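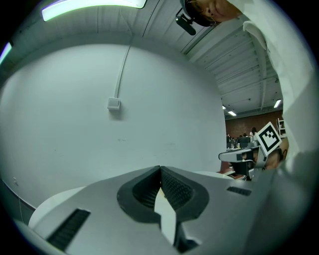 Photo: Hnat Zinchenko

Gonusbridge Neighbors > House and Home > Water heater replacement, tank or tankless??

mudroom_deb
Sun 14 January
OK need opinions fast. Tank is 16 yrs old and dripping at the bottom, plumber says its done. Two quotes. Regular 50 gallon gas tank, 1,293 installed, haul away included. Tankless, 2,599 installed, but he says that "might change" once he looks at the gas line. Two adults, two teenagers, one bathroom and a half. Teenagers shower like they're being paid by the minute. He can come Tuesday for the tank, tankless is a two week wait. What would you do

pellgrove
Tank. Done. Next question.

saltbox71
Not so fast. We went tankless four years back and I'd never go back. Four people, nobody fights over who goes first. Gas bill dropped some, not a ton. Main thing is the closet we got back where the old tank stood.

pellgrove
How much did it drop

saltbox71
Didnt write it down. Some.

pellgrove
Right

kiltwater
"Might change" is the part of your quote I'd worry about. Tankless burners pull a lot more gas all at once than a tank does. If your house has half inch line running to the heater he's probably going to want to upsize it, and if the heater is at the far end of the basement from the meter that's real money. Ours added 756 on top. Plus a new vent through the side wall, because you can't just reuse the old chimney vent with most of them. Get him to look at the line BEFORE you sign anything. If he won't come look, get a different guy.

mudroom_deb
Heater is the far end from the meter. Of course it is

kiltwater
Yep. Ask him.

Tansy R
Whatever you get, put a pan under it with a drain. Ours let go on a Friday night, we were at my sisters. Carpet, the bottom shelf of every bookcase, the box with the kids' school stuff. Insurance paid for the carpet and argued about everything else until April.

oldwick_ron
Sixteen years out of a tank is great btw. Did you ever change the anode rod?

mudroom_deb
The what

oldwick_ron
Metal rod that hangs down inside the tank from the top. It corrodes so the tank doesn't. When it's eaten up the tank starts going. You pull it every 3 to 5 years, look at it, put in a new one if it's down to the wire. Cheap part. Big socket and a long bar, and somebody to hold the tank so it doesn't twist. I'm on my second rod, tank is 19 yrs old.

pellgrove
Ron is going to be buried with that tank

oldwick_ron
Hope so

bexley_n
Question for the tankless people, what about the cold slug? My brother has one and you get warm, then cold for a few secs, then hot. Drives me nuts when I'm doing dishes there. On off on off.

saltbox71
That's real. You get used to it. Some have a little buffer tank built in that fixes it, ours doesnt. Doing dishes I just leave it running, which yes I know.

bexley_n
So the savings go down the drain, literally

saltbox71
I said some. I never said a ton.

hardpan_lou
Nobody's mentioned the water here yet. Gonusbridge water is HARD. If you're on the east side wells it's even worse. Tankless needs descaling once a year or the heat exchanger cakes up. Pump, two hoses, bucket, few gallons of white vinegar, let it run most of an hour. I do it myself, it isn't hard but it is a chore. Pay somebody and there goes your gas savings. And make sure he puts in the service valves!! My neighbor's guy skipped them and now there's no way to hook up a pump without cutting pipe.

kiltwater
Seconding the valves. Ask for them by name. "Isolation valves." In writing.

saltbox71
We have a softener so I only flush every other year

hardpan_lou
The manual for mine says yearly, softener or not. Check yours, it can mess up the warranty

saltbox71
Four years, no problems

hardpan_lou
Ok

Tansy R
Tanks need flushing too, to be fair. Nobody does it. Me included till the flood.

oldwick_ron
I do it

pellgrove
We know Ron

cjmarrow
Anybody looked at heat pump water heaters? We put one in last spring. Costs more up front but the electric company gave us 400 back and it dries out the basement, so I quit running the dehumidifier. Cons: it hums, it makes the room colder, takes a while to catch up after back to back showers. With two teens get the bigger size or you'll hear about it. Also needs a 240 outlet unless you get the plug in kind, and the plug in kind is slow.

mudroom_deb
How loud is the hum

cjmarrow
Like a window fan on medium? Ours is under the den and I notice it if the TV's off. My wife says she doesnt hear it at all.

pellgrove
Her tank is dripping NOW. She's not running a new 240 circuit by Tuesday.

cjmarrow
I'm just saying it exists. Other people read these threads

bexley_n
I was reading for that part, thanks. Does it have to go in a basement? We only have a utility closet

cjmarrow
Needs a good amount of air around it. Closet would need a louvered door or a duct. Look up the room size in the install sheet for the one you want, they're all a bit different.

kiltwater
Deb how bad is the drip. Tablespoon a day or a bowl a day

mudroom_deb
Was a tablespoon. Now I've got a roasting pan under there and dump it before bed

kiltwater
Then it's not waiting two weeks. Find the shutoff on the cold line on top of the tank NOW and make sure it turns. A lot of the old ones are froze up. Show the kids too. If it goes, cold water off, gas knob to off, then hose on the drain and run it to the floor drain.

mudroom_deb
Valve turns. Stiff but turns. Kids have been shown, kids were not interested

Tansy R
Move anything off the floor down there tonight. Please. I mean it

mudroom_deb
On it. Christmas boxes are on the stairs now, looks great

hardpan_lou
If you go tank, ask for the 12 year over the 6. In some brands the big difference is a second anode or a fatter one, and the longer paper. Price it both ways.

oldwick_ron
Or buy the 6 and put your own rod in, same thing for less

hardpan_lou
She didn't know what a rod was two hours ago Ron

oldwick_ron
She does now

saltbox71
Last try from me. If you're staying in the house 15 years, tankless. If you're moving once the kids are out, tank. That's how our guy put it and I think its fair.

pellgrove
Twice the price to get hot water slightly later. No thanks.

saltbox71
Have you ever lived with one

pellgrove
Rented a cabin with one. Hated it

saltbox71
A cabin.

mudroom_deb
OK called him back. He says half inch line, far end, so yes it would go up, and he wouldn't give me a number over the phone. Going with the tank. Asked about a 12 year one, he's checking the price. Pan and drain are extra but he'll do them the same visit. Also asked about the anode rod and he sounded surprised, so thanks Ron

oldwick_ron
Write the date on the side of the tank in marker. Everybody forgets

kiltwater
Good call. Get the expansion tank checked while he's in there if you've got one. Little thing the size of a basketball on the cold pipe. Tap it, the top should sound hollow.

mudroom_deb
There's no little tank

kiltwater
Then ask if you need one. If there's a check valve or a pressure reducer where the water comes in, you probably do, and the inspector will want it anyway

mudroom_deb
Great, another thing. Adding to list. You guys are pulling a permit for these??

hardpan_lou
Supposed to. He should do it, it should be in his price. Ask.

bexley_n
Ours was extra, small fee, I forget what. Town guy came out, looked at it for two minutes and signed the sticker

mudroom_deb
Texting him now. Will post what he says about the 12 yr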